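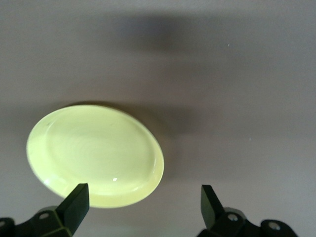 *A shallow yellow-green plate with a raised rim*

**Ferkine** is a role-playing video game by the studio Grulik, directed by Wulan Santoso. The player is a young cook who travels between 16 villages and trades recipes for news of a lost brother.

## Gameplay

Fights are turn-based, and a party can have three members. Meals give strength before a fight – their effect ends when the party sleeps. The game contains 273 recipes, many of them hidden in side quests.

## Music

The music was written by Haziq Simanjuntak. A second part, *Judlow*, was announced in November and continues the story from the brother's side.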